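Home Files Changes Issues Contact

Rula — household shopping diaries from Drolonach

Read me first

Rula is a collection of shopping diaries which were kept on paper by 51 households in Drolonach and typed later into tables. Each row is one item that somebody bought and wrote down. There are 2,767 rows in the present release. The release was closed on 20 Nov 2020 and the tables were not changed after it, only this file was improved in some places.

The diaries were made for a local study of how people name the things they buy. Prices are also in the tables, because the households wrote them, but prices were not the main interest. Please keep this in mind if you want to use the data for inflation or for the cost of living. It will probably disappoint you.

What is in the folder

diary.csv has all rows. It is the file that most users need.

diary_sample.csv has 1,000 rows, drawn by chance from the full table. It exists for teaching and for trying your code. Do not join it with diary.csv, or you will have the same rows two times.

households.csv has one row for each household, with the size of the household in classes and the part of the town where it is located. Street names are removed.

categories.txt explains the 8 categories and gives borderline cases.

testness/ is a folder with the checking script. We call it Testness. It reads the tables and complains if a category does not exist, if a price is negative, or if a household number has no match. Please run it after you make changes in your own copy.

Columns in diary.csv

row_id — a number, unique, without meaning. The order is the order of typing and not the order of shopping.

household — the number of the household, the same as in households.csv.

week — week of the diary, counted from the first page of that household. Households did not start at the same time, so week one of one household is not week one of another.

as_written — what the person wrote, letter by letter, with mistakes. If the word was crossed out and written again, we kept the last version.

clean_name — our reading of as_written in normal spelling. This column is made by people and contains opinions.

category — one of the eight codes.

quantity, unit — as in the diary. Very often empty. "Two" without a unit is typed as quantity 2 and unit empty, even when it is quite clear that it means two loaves.

price — the price of the whole line, not of one piece. Empty means not written. Zero means that the person wrote zero, for example for eggs from a neighbor.

shop_type — market, small shop, large shop, delivery, gift, other. The names of the shops were removed, with one exception which is described under Permissions.

note — anything which the person added. Some notes are long and nice to read. Notes with names of people were shortened.

How the diaries were collected

Every household received a thin notebook with lines and one printed page of instructions. The instructions asked to write every purchase on the same day, by hand, in the words which are used at home. We did not give a list of product names, so as not to suggest any words. One member of the household was the keeper of the notebook, but others were allowed to write in it, and in many notebooks you can see two or three kinds of handwriting.

The first notebooks came back in February. Some of them were full and some had only a few pages. We did not exclude the short ones. A household which wrote little may be a household which bought little, or which lost interest, and from the notebook it is not possible to know.

Typing was done by two persons independently, and then the two versions were compared. Where they were different, a third person looked at the notebook and decided. The paper notebooks were returned to the households who wanted them.

Known problems

Children's sweets are almost surely missing in many households. When we asked later, several keepers said they did not think of it as shopping.

The word for "roll" is used for bread and for paper. If there was no price and no other hint, the category is set to unclear and clean_name is left empty.

Brand names used as common words are a difficulty. A person may write the brand and mean any product of this kind. In as_written the brand stays. In clean_name it is replaced with the common word, but we were not consistent in the beginning, and lower row numbers are worse in this respect.

Household 8 changed the keeper in the middle and the style changes suddenly. The rows are correct. Treat them with care if you study spelling.

Prices with a comma were sometimes typed with a point and the other way around. Testness catches most of these cases, but not when both readings give a possible price.

Permissions

All households signed a paper which allows the use of the diaries for teaching and research, without names. The shop Duda asked to be mentioned by its name, and so it is the only shop name which remains in the notes. It did not pay for anything and did not see the data before the release.

You may copy, change and share the tables if you say where they come from. Please do not try to find out who the households are. The town is small and with some patience it would be possible, and this is exactly what we promised them would not happen.

Items with foreign writing

Some of the items were bought with labels which the keeper could not read. In the diaries they appear as "the yellow one", "soft, from the delivery" or only as a drawing. We did not try to guess more than the notebook says. The rule was the following: if the purpose of the item is written, we use the purpose. If only the look is written, as_written has the description of the look, clean_name stays empty, and the category is unclear. When somebody copied the foreign letters by hand, we typed them in Unicode as well as we could and put the mark "copied" in the note.

Color words are a poor key for searching. The same package can be yellow for one person and gold or light brown for the other.
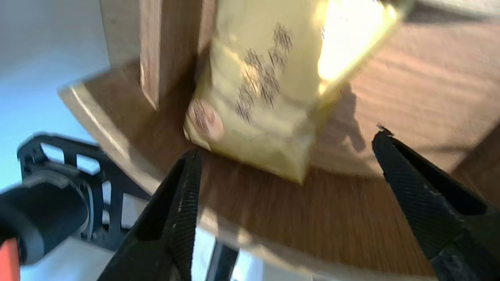 Yellow and cream in the first, gold-tan in the second, with 柔护全家 in large characters.
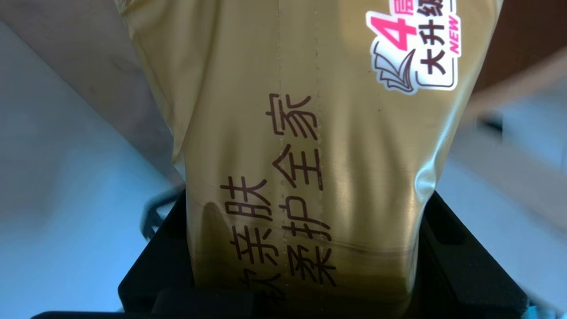 Comment from Bronisława Pawłowska: I would not leave clean_name empty in all of these rows. In my copy I made a second column for things where the keeper gave only the look, and I wrote there the words "named by color", "named by shape" or "named by shop". With this column you can at least ask how people talk about a thing they have no name for, and for a study of naming this seems to me more interesting than the bread. Also please check the rows where the note says "copied" and the category is food. I found a few where nothing in the notebook entry supports it, the typist must have decided from the price.

We agree about the second column and it will be added to the next release under the name look_type. The food rows are being checked against the scans of the notebooks. Until this is finished, please filter out rows with "copied" in the note if you compare categories.

Back to top | Contact: use the Issues page | © Rula, Drolonach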